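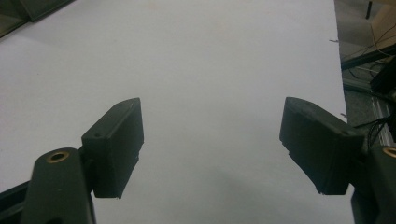

Dineo Zwane wants the white surface wiped down before anything gets put on it, and would like that written at the top of the June page so it stops getting skipped. Written. The cloth is on the hook by the sink, and the spray goes back on the low shelf afterward.

Bench notes, 2 pm on.

Main job was the smoky-brown organizer. It has been sitting on the Shabalala shelf with everyone's leftovers in it and I wanted a decision on what it is for. Emptied it at the sink first and sorted the contents into jars. Most of it was M3 hardware, plus felt dots and a bag of Traris clips that belong with order 1427. The clips are now in the 1427 bag. Please don't borrow from it, that order is short already.

Then washed the box. Dish soap was fine for the partitions. The corners needed a cotton swab, and I went through almost a whole pack. No solvent on this plastic – the Culari lid we cleaned with alcohol last winter went cloudy and never came back.

Where it should live: I tried it toward the back of the board, drawer side facing the person sitting down. Good reach from the chair, and there is still room in front to lay parts out. Closer to the front edge it gets in the way of the forearms.

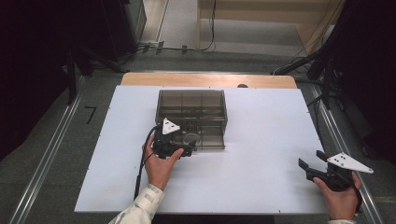 Organizer on the white board, toward the back.

Left it at that position. If it moves during the day, put it back there before you leave.

Compartments, as agreed with Dineo: small screws at the back, washers next to them, felt dots and odd bits up front. The drawer is for labels and nothing else. The old Promemard labels have a glue that creeps in warm weather, so use up the paper ones first.

Still to do:
cut 2 new labels for the back row
find out whether the jars can go on the Shabalala shelf or need their own spot
ask about more Traris clips, 4 bags if they have them
sheet under the board slides a little when you lean on it – try the rubber dots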